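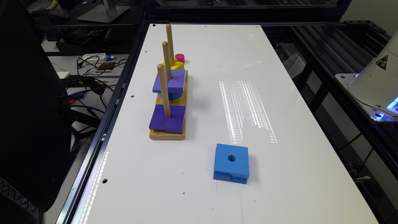

*끼우기 퍼즐. 나무 받침에 막대 세 개, 앞쪽 막대에 보라색 사각 블록.*

# Farnau 장난감 대여 목록

장난감 대여소 Farnau의 소장품 목록을 정리한 표 형식 데이터셋이다. 레코드는 577건이며, 한 레코드가 대여 단위 하나에 대응한다. 원본은 종이 카드와 스프레드시트가 섞인 상태였고, 이를 옮겨 적은 뒤 필드 이름과 단위를 통일했다.

현재 버전: 2 (4월 16일 배포)

## 파일 구성

- `items.csv`: 소장품 목록 본체
- `parts.csv`: 부품 목록. `item_id`로 `items.csv`와 연결된다.
- `loans.csv`: 월 단위 대여 횟수. 이용자 정보는 들어 있지 않다.
- `vocab/category.txt`: 분류어 목록
- `vocab/colour.txt`: 색 이름 목록
- `CHANGES.md`: 버전별 변경 내역

모든 파일은 UTF-8(BOM 없음)이고 줄바꿈은 LF이다. CSV 구분자는 쉼표이며, 쉼표가 포함된 값은 큰따옴표로 감싼다.

## 필드 (`items.csv`)

| 필드 | 형식 | 설명 |
|---|---|---|
| `item_id` | 문자열 | 고유 번호. 폐기된 번호는 재사용하지 않음 |
| `title` | 문자열 | 대여소에서 쓰는 이름 |
| `category` | 문자열 | 분류어 목록의 값 하나 |
| `material` | 문자열 | 주재료. 복수일 때는 세미콜론으로 구분 |
| `maker` | 문자열 | 제조사. 확인되지 않으면 빈 값 |
| `age_min` | 정수 | 권장 최소 연령(개월) |
| `parts_total` | 정수 | 정상 상태의 부품 수 |
| `parts_missing` | 정수 | 마지막 점검에서 확인된 결손 수 |
| `condition` | 문자열 | `A`, `B`, `C`, `X` 중 하나 |
| `note` | 문자열 | 자유 기술 |

`condition`이 `X`인 레코드는 대여가 중지된 품목이다. 삭제하지 않고 남겨 두었으므로 현재 대여 가능한 품목만 집계하려면 먼저 걸러야 한다.

## 부품 기록 규칙

끼우기 퍼즐, 쌓기 블록, 구슬 꿰기처럼 부품이 흩어지기 쉬운 분류는 부품마다 `parts.csv`에 한 행을 둔다. 모양과 색이 같은 부품은 한 행으로 합치고 `qty`에 수량을 적는다. 받침이나 상자처럼 장난감에 딸린 고정 요소도 부품으로 센다. 설명서는 세지 않는다.

색은 `vocab/colour.txt`의 이름만 쓴다. 버전 1에서는 입력자에 따라 "하늘색"과 "연파랑"이 섞여 있었으며, 버전 2에서 "하늘색"으로 합쳤다. "자주"와 "보라"는 별개의 값으로 유지했다. 칠이 바랜 부품은 원래 색을 기준으로 적고 `faded`를 1로 둔다.

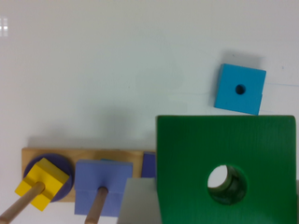 구멍이 있는 부품은 `hole` 필드에 `through`(관통), `blind`(막힘), `unknown`(미확인) 중 하나를 적는다. 카드에 구멍이 있다는 말만 있고 종류가 없으면 `unknown`이다. 구멍 지름은 버전 1에 일부 기록되어 있었으나 측정 도구가 제각각이어서 뺐다.

## 수집과 검수

카드 전사는 Réka Sipos와 Attila Halász가 나누어 맡았다. 스프레드시트 쪽은 Kálmán Boros가 변환 스크립트로 처리했다. 전사가 끝난 뒤 레코드 100건을 무작위로 뽑아 실물과 대조했고, 그 결과에 따라 `material`과 `parts_total`의 입력 지침을 고쳤다. 나머지 레코드는 카드와만 대조했다.

분류어는 대여소의 선반 구분을 그대로 따르며 외부 분류 체계와 매핑되어 있지 않다.

## 알려진 문제

- 65건은 `maker`가 비어 있다. 표시가 지워졌거나 처음부터 없던 품목이다.
- 같은 제품을 여러 벌 보유한 경우 레코드도 여러 개이다. 제품 단위 집계에는 `title`과 `maker`를 함께 묶어 쓴다.
- `age_min`은 포장 표기와 대여소 자체 판단이 섞여 있고, 둘을 구별하는 필드는 없다. 안전 기준으로 사용할 수 없다.
- `loans.csv`에서 값이 0인 달과 휴관한 달은 구별되지 않는다.
- `note`에는 약어가 남아 있다. "받X"는 받침 없음, "재도"는 재도색을 뜻한다.

## 용도

소규모 대여소의 목록 설계, 부품 결손과 대여 빈도의 관계 분석, 데이터 정제 실습에 쓸 수 있다. 가격 필드가 없으므로 자산 평가에는 맞지 않는다. 소장품 구성은 기증품의 영향을 크게 받아 장난감 시장 전반을 대표하지 않는다.

## 불러오기

```python
import pandas as pd

items = pd.read_csv("items.csv", dtype={"item_id": str})
parts = pd.read_csv("parts.csv", dtype={"item_id": str})
active = items[items["condition"] != "X"]
merged = active.merge(parts, on="item_id", how="left")
```

`item_id`에는 앞자리 0이 있으므로 반드시 문자열로 읽는다.

## 라이선스와 연락

데이터는 CC BY 4.0, 변환 스크립트는 MIT 라이선스를 따른다. 오류 제보는 저장소 이슈에 `item_id`와 필드 이름을 적어 올린다. 관리 담당은 Ferenc Kozma이다.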